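Search this blog
Search

Wearing things out

December 5, 2018

I have been meaning to write about clothes for weeks, and I don't mean fashion, as anyone who has met me in the queue at the Hastdale post office will be glad to hear. I mean what happens to clothes when you keep them. It started in November, when I finally got the winter bag down from the top of the wardrobe (late again, I'd been going about in two thin jumpers and a raincoat) and found that nearly everything in it needed something doing. Elbows mostly. A hem. The lining of my good coat had come away at the armhole and I'd clearly put it away like that last spring, hoping it would heal.

My grandmother would have had the lot sorted by the weekend. She darned in front of the television without looking down, and she kept a biscuit tin of odd buttons that I was allowed to tip out on the rug when it rained. I inherited the tin but none of the talent. Still, I cleared a big flat space, made a pot of tea, and set to with the coat lining first, it being the thing I was most afraid of. If you take only one bit of advice from me, let it be that you want far more room than you think. A sleeve on your knee is a wriggling creature, and a sleeve laid out flat in decent light is just a sleeve.

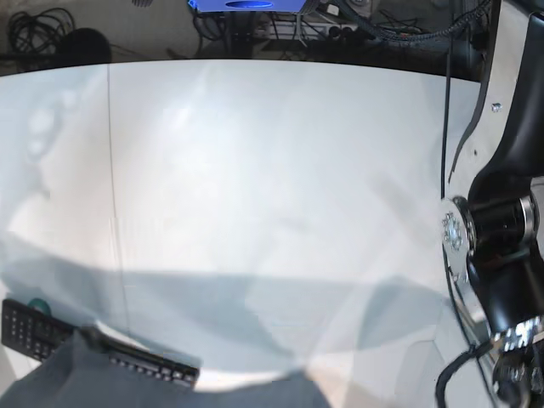 Surely it would be cheaper to buy another coat, came a message after I'd grumbled about all this last month, and by the time you've paid for thread and needles and lost your whole Sunday you might as well have had a new one with pockets that work. I've thought about that message a good deal. It's a fair point as far as the money goes! I bought a card of thread, a packet of needles and a yard of lining from Warkard, the fabric shop in Granden, and it came to £17, and that was before the bus. But I've had the coat 15 years. I know where the pockets are. I wore it to two weddings and a funeral and on the ferry that time we all got soaked, and I don't want to get to know a different coat at my age.

Warkard, by the way, is worth the trip even if you need nothing. They still cut from the bolt and fold your piece up in brown paper, and there's a remnants basket by the door where I have lost whole afternoons. I came out with a strip of mustard corduroy that I have no use for at all, and then went over the road to Castellanos for a cheese scone and sat stroking it under the table like a cat.

The lining took me three evenings. My stitches start off the size of grains of rice and end up the size of actual mice, you can see exactly where the tea ran out, but it's on the inside and it holds. After that I felt so pleased with myself that I did both elbows of the green jumper (wrong green, don't care) and took up a skirt that has been waiting so long it has been in and out of fashion again.
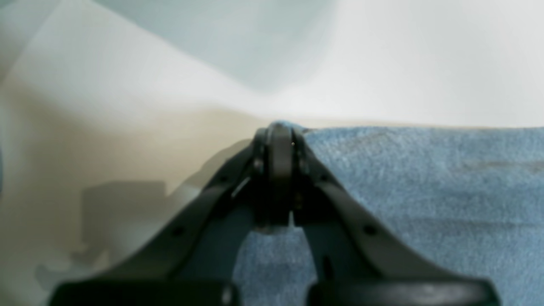
Jeans are the part I keep putting off. I have two pairs with the knees gone, and everything I read says to patch from behind with something of the same weight, then stitch back and forth in rows until the patch and the leg give up arguing and become one cloth. The trouble is matching the colour. Mine have faded to just the sort of light blue you can see in that bit of fabric, and new denim is nearly always too dark, so the patch shouts. A friend of a friend boils hers. I tried leaving a piece on the windowsill to fade, but this is Hastdale in winter and it mostly got damp. In the end I've decided to sacrifice the worse pair to save the better one, starting with the back of the calf, where there's plenty of sound cloth.

I'd also like to learn to darn a sock properly before the year is out. I have the wooden mushroom, I have the wool, and I have a great many socks. What I seem to lack is the patience to go under and over and under without drifting off and sewing the sock shut, and yes, I have done that, and yes, I did try to put it on.

Next time I'll report back on the jeans, and on whether the coat made it through Christmas.

Share this post
30 shares

5 comments

Anonymous
Oh the button tin! Ours was a toffee tin and smelled of it for ever after.

Anonymous
Try the inside of the hem for your patch, it fades at nearly the same rate as the rest.

Anonymous
I've got a coat older than yours and I'm on its third lining. Keep going.

Anonymous
Is Warkard the one near the bus station or did they move?

Anonymous
Sewed a sock shut only last week. You're among friends.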